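Grondbridge Shared Workshop
Minutes of the working group on good practice for gripper arms, October meeting 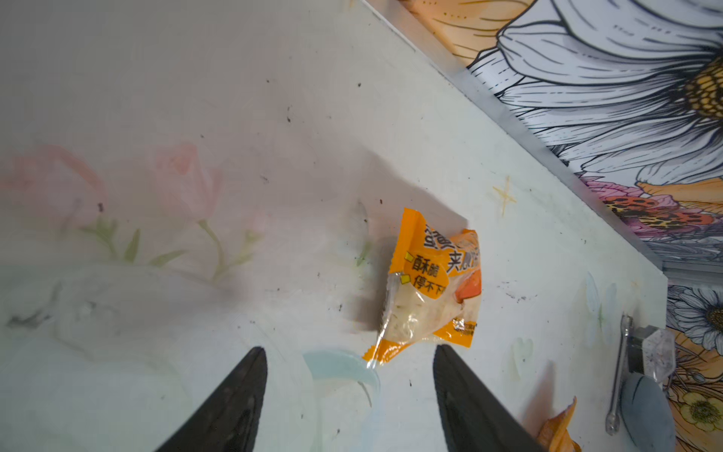 Hwa-young Woo asked that we begin with the handling of packaged food, as she had read the draft twice over and still could not tell from it how firmly a small packet ought to be held. She felt, and said so very kindly, that "with suitable care" was a lovely phrase to put in a letter and not much help to a person setting up an arm at eight in the morning.

There was a good deal of warm agreement. After a long and friendly exchange (during which the tea went round again) the group settled on this wording for section 4: "Light packets are to be gripped at the lowest force that will lift them, and the setting written in the log before the first run." Bošković wondered whether crisp or brittle contents deserved a line of their own. It was felt that they did, and Bošković will draft one.

Minutes of the last meeting. Accepted, with one correction. The speed limit for arms working beside people should have read 70 millimetres a second, and our thanks go to Listhorpe for spotting it.

Fingertips. We talked for some time about tapered tips, which are fine things for getting in beside a small object and rather less fine near a sealed edge. The draft will now ask users to look the tips over for nicks at the start of each session and to wipe them between food items and anything else. Kistetti asked whether "wipe" meant a dry cloth or a damp one. Left open until the cleaning notes have been read properly.

Table surfaces. Printed and patterned tops are to stay within the rules, as people do have them at home and an arm ought to be tried on the sort of table it will meet. Crumbs and scraps should be cleared before a run unless they are part of the task, in which case the log should say so. Hwa-young thought this last part might be forgotten by busy people, and it will go in bold.

Stopping the arm. No change to the rule that 2 people be present whenever a new grip is tried, one of them within reach of the stop button. Listhorpe would like the button tested daily. Agreed gladly.

Actions
Bošković: line on brittle contents.
Kistetti: read the cleaning notes and report back.
Hwa-young Woo: fresh copy of section 4, with the bold.

Next meeting in the same room, and Listhorpe has offered to bring the biscuits.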